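Drasau Public Library Extends Household Lending Program Through September

The Drasau Public Library will continue its household lending program through the end of September, following a trial period in which residents borrowed kitchen equipment, toys and travel goods on the same terms as books. The extension was approved at this month's meeting of the library board.

During the trial, the library recorded 836 loans under the program. Kitchen items made up the largest share, followed by toys and games. Suitcases, which were added to the catalog partway through the trial, were reserved well ahead of the school vacation, and the library intends to buy more of them before the end of the summer.

The program is open to all cardholders aged 18 and over. Items may be kept for 14 days and renewed once, provided no other reader has placed a hold. Each cardholder may have up to 3 household items on loan at one time. There is no borrowing fee. Late charges are the same as those for films and audio recordings.
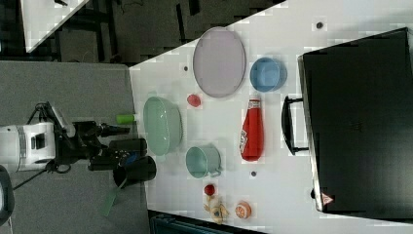
Kitchen items, toys and a large black suitcase on a white tabletop.

Returns are accepted at the main building on Nazarenko Street and at the Perkov branch. Household items should be handed to a member of staff at the desk and may not be left in the outdoor book drop. Kitchen items must be washed before they are returned. Toys with missing parts will be accepted, but the borrower should report the missing part at the desk so that the catalog entry can be corrected.

The extension is supported by a grant from the Fevance Foundation, which also met part of the cost of the trial. The grant will pay for storage shelving at the Perkov branch and for the purchase of 80 additional items. Residents may suggest purchases on a form available at both desks — suggestions made during the trial have been kept and do not need to be submitted again.

The library is also accepting donations of household goods in clean, working condition. Electrical appliances, car seats and bicycle helmets cannot be accepted. Donations are received at the main building on Saturday mornings from 10 a.m. until noon, and donors are asked to use the side entrance.

A full list of items available for loan can be found in the library's online catalog under "Household." Holds may be placed online, by telephone or in person at either location.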